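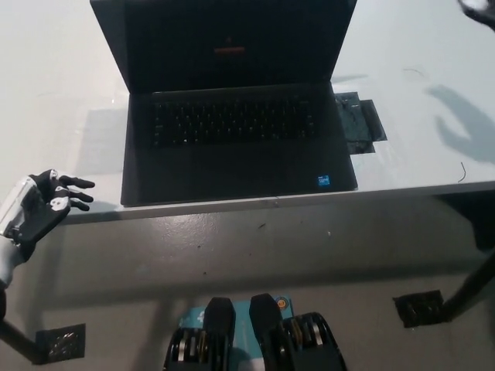

Unit 13: The 8253 Programmable Interval Timer

Reading for this unit: course pack, sections on counters and on I/O port addressing. Bring the Trolura trainer board manual to lab.

1. Why a separate timer chip

A processor can produce a delay by running a loop a fixed number of times. This works for short delays in small programs, but the processor can do nothing else while the loop runs, and an interrupt in the middle makes the delay longer. The delay also changes if the clock speed changes or if somebody edits the loop.

The 8253 takes over this job. The program loads a number into a counter and goes on with other work. The counter counts down on its own clock input, and its output pin changes state at a point set by the mode.

2. Internal structure

The chip has a data bus buffer, read/write logic, a control word register and three counters. The counters are named Counter 0, Counter 1 and Counter 2. They are identical and independent of each other. Each one is a 16-bit down counter that can count in binary or in BCD.

Each counter has three pins:

CLK – clock input. The count goes down by one on the falling edge of this signal.
GATE – input that enables, disables or triggers counting, depending on the mode.
OUT – output.

The data bus buffer is eight bits wide and bidirectional. Since the counters hold 16 bits, a full count needs two write operations to the same port, low byte first.

3. Port selection

Address lines A1 and A0 select one of four locations when CS is low:

A1 A0 = 00 Counter 0
A1 A0 = 01 Counter 1
A1 A0 = 10 Counter 2
A1 A0 = 11 Control word register

The control word register can be written but not read. A program that needs to know the current mode must keep its own copy in memory.

4. Control word format

D7 D6 (SC1, SC0): select counter. 00, 01 and 10 pick Counters 0, 1 and 2. The combination 11 is not allowed on the 8253. On the 8254 it is the read-back command.

D5 D4 (RL1, RL0): read/load. 00 latches the present count, 01 is low byte only, 10 is high byte only, 11 is low byte and then high byte.

D3 D2 D1 (M2, M1, M0): mode, 0 to 5. For modes 2 and 3 the M2 bit is a don't-care. Write it as 0.

D0: 0 for binary, 1 for BCD.

Write the control word for a counter before its count. The three counters may be set up in any order.

5. Modes

Mode 0, interrupt on terminal count. OUT goes low when the control word is written and stays low while the counter runs. It goes high at zero and remains high until a new count or a new control word is written. GATE low suspends counting.

Mode 1, programmable one-shot. A rising edge on GATE starts a low pulse on OUT. The pulse lasts N clock periods. A second rising edge during the pulse starts the full count again.

Mode 2, rate generator. OUT is high for N – 1 clock periods and low for one, and the cycle repeats. A count of 1 is not legal in this mode.

Mode 3, square wave generator. OUT is high for half the count and low for the other half. If N is odd, OUT is high for (N + 1)/2 periods and low for (N – 1)/2.

Mode 4, software triggered strobe. After the count is loaded, OUT stays high until zero is reached, then goes low for one clock period.

Mode 5, hardware triggered strobe. Same output as mode 4, but counting starts on a rising edge of GATE.

6. Worked example

Counter 0 is to divide its input clock by 1406 and give a square wave. Use binary counting.

Counter 0: SC = 00
Both bytes: RL = 11
Mode 3: M = 011
Binary: 0

The control word is 0011 0110, or 36H.

1406 in hexadecimal is 057EH. The low byte is 7EH and the high byte is 05H. With the ports at 80H to 83H, the program is:

MVI A, 36H
OUT 83H
MVI A, 7EH
OUT 80H
MVI A, 05H
OUT 80H

The count is even, so the high and low parts are equal at 703 clock periods each. GATE 0 must be high.

If only the low byte were loaded, with RL = 01, the high byte would be taken as zero and the divisor would be 126. Students often get this result in lab and go looking for a wiring fault – check the RL bits first.

7. Reading a count

Two bytes read one after the other from a running counter may not belong to the same count. Send the latch command first (RL = 00 with the counter number), then read the low byte and the high byte from the counter port. Counting is not disturbed. Both bytes must be read if the counter was programmed for both.

8. Problems

1. Find the control word for Counter 2, mode 0, low byte only, BCD.
2. Counter 1 is in mode 2 with a count of 27. For how many clock periods is OUT high in each cycle? For how many is it low?
3. Repeat problem 2 for mode 3.
4. What count must be loaded to get the largest possible divisor in binary? In BCD?
5. Write a program that latches and reads Counter 0 and stores the result in memory at 2050H.
6. Draw OUT for mode 1 with N = 4 when a second GATE edge comes two clock periods after the first.

Show the bit pattern as well as the hex value wherever a control word is asked for. Problems 5 and 6 will be used again in the next unit.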